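Adelmo Pace has a drawer. Most people who fix lamps for a living have one, he says, but his is the width of the bench and it sticks, so he opens it with his knee.

"Plugs. All plugs. Don't put your hand in there quick."

He's been doing small electrical repairs out of the back half of the Siller building going on 26 years. Lamps mostly, some radios, the odd mixer. I came by to ask him about power strips, which sounds like a dull morning and wasn't. Coffee first. Then he cleared a chair.

His big complaint is cords. People wind them too tight. They go round the body of the strip, pull hard, tuck the end under and throw it in a box for the winter.

"And in January they get it out and it's got a bend right where it goes in. Always there. The end of the cord where it meets the bar, that's your weak spot."

So how should it be done? Loose loops, he says, laid down flat, whatever size the cord wants. He shows me with a gray extension lead and it takes him maybe four seconds. Mine takes a good deal longer and springs open. He doesn't comment.

He keeps a ledger, paper, green cover. Last year's page says 842 jobs and 95 of them were a plug or a cord and nothing else. Quick fixes, small money. He likes them anyway.

"Somebody brings a lamp, it was their aunt's, they think its dead. I look at the plug. Ten minutes."

Lautaro Quiroga shares the bench three mornings a week. He's younger, talks faster, came over from Riston where he did shop fittings. He is the labels person. Every cord in the place gets a tag at the plug end, because that's the end you're holding when you're wondering what it belongs to.

"Under a desk you've got six black ones," Quiroga says. "Which one's the printer? You pull one and find out, and it was the computer."

Color helps, he says. He buys colored cords when he can find them and has a soft spot for pink. Pace thinks this is silly and has a red one on his own radio.

They disagree on pulling too. Not on the rule — you hold the plug, never the cord — but on whether anyone can be taught it. Quiroga ran a short evening class at the Jaber library, some 27 people came, and he says by the end they all had it. Pace says ask them again in a month.

What about switches on strips? Pace wants one you can reach with your foot. Quiroga would sooner have it on the wall. This went on a while and I stopped writing.

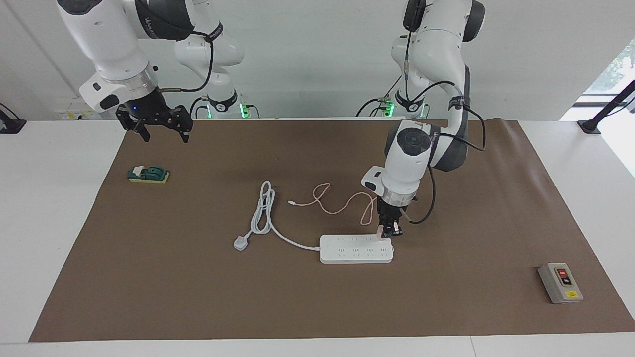

ON THE BENCH

A strip laid out flat on brown paper, its cord in a loose coil and the plug end lying clear of it. Pace would aprove of the coil. Quiroga would go straight for the pink plug.

Back to the two of them. Last thing I asked was what to throw away. Pace: anything with a cracked face, anything that smells, anything where the plug wobbles. No fixing those. Quiroga adds cords with tape on them.

"Tape is somebody saying later," he says.

Pace shut the drawer with his hip. There was a Petel table lamp waiting, shade off, and a woman due at noon to get it. He already had the screwdriver out. I asked if he could look at my kettle sometime and he said bring the base as well, people always forget the base.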